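Progress report to the Jikemov Fund, May 5, 2025
Project: "Zernis," a six-part comedy series for television
Prepared by Oleksandra Kovalchuk, series producer

Dear friends at the Fund,

Thank you for your patience while we pulled this together. I had promised it a little sooner, and then our script editor came down with the flu in the very week we were locking episode four, so please blame the calendar and me in equal measure. The short version is that we are writing well, casting better than I dared hope, and running a bit behind on locations.

As you will remember from the application, the show follows a widowed bus driver, Marta, who inherits a failing yarn shop in the small town of Zernis and finds out that her estranged sister has inherited the other half. Five of the six scripts are now in a second draft or later. The sixth exists as a long outline with a great many notes in the margins, mostly mine, and mostly about whether the sisters should be speaking to each other by the final scene. I go back and forth on this, and so does everyone in the room.

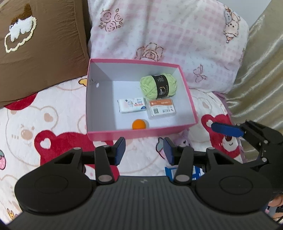 Episode two has changed the most since you last read it. The original draft opened with a funeral lunch, and everyone agreed it was funny but that we had all seen that lunch before. It now opens with Marta receiving a parcel from her sister and refusing to look inside it for most of the episode. What she finally gets is much like what you see here, a pink box with a skein of lime-green yarn in it and plenty of room left over, and it comes without a note. Our readers laughed hardest at that and then went rather quiet, which is just the mix we are after. It also gave us a running thread for the later episodes, and the writers have been very happy tugging on it.

Casting opened in the winter and we saw 192 performers for the seven regular parts, many of them by self-tape. We asked for actors over fifty for both sisters and said so plainly in the call, and I was moved by how many people wrote to thank us for that alone. Both leads are now agreed in principle. I can't put their names in a report that may be passed around, but I will gladly tell you over the phone. The nephew is still open. We had a lovely young man in mind and he has taken a stage job for the summer – we wish him well, and we are looking again.

We also held a table read of the first two episodes at the Shin Theater, with borrowed chairs and far too much cake. It ran 19 minutes over, mostly from laughter, though I will admit that some of it was simply episode one being too long. We have cut the dentist subplot. I miss it already.
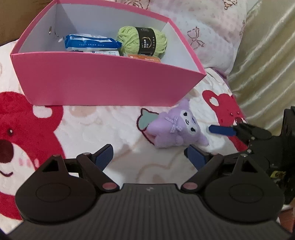
Green yarn and a pack of Pure Water Wipes in the pink box.

On the production side, Trosora Pictures has signed on as our co-producer and will look after the studio days and the sound work. Their line producer has gone through our budget with a sharp pencil and a kind manner. She moved some money from set building to travel, and I think she is right. The total has not changed, and we are not asking you for more.

Locations are where I have to be frank with you. The storefront we had hoped to use was let to a new tenant in the spring, and the second choice sits beside a road so busy that we would have lost half the dialogue. We have looked at several others and like two of them very much. One has a beautiful old staircase and an owner who would love to have us.
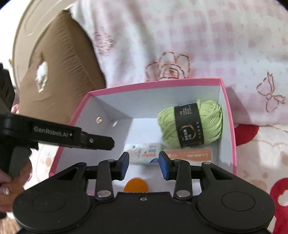

The other has no staircase to speak of, but the light is better and there is parking for the trucks, and after enough years in this business you learn to love parking. We hope to settle on one before the next round of script meetings. If neither works out, Trosora can build the shop interior on their stage, and the revised budget does allow for that, though we would all prefer real walls.

The next stretch looks like this. The sixth script goes to first draft, the nephew gets cast, and we shoot a short camera test with both leads in July. I would be so pleased if one or two of you could come and watch. You would be fed, and you would be asked your opinion, possibly more than once. The second installment of the grant falls due after the test, and I will send the spending statement along with the request so that you have both together.

Thank you again for backing a comedy about two stubborn women and a shop full of wool. Please call me with any questions, large or small.

With warm regards,
Oleksandra Kovalchuk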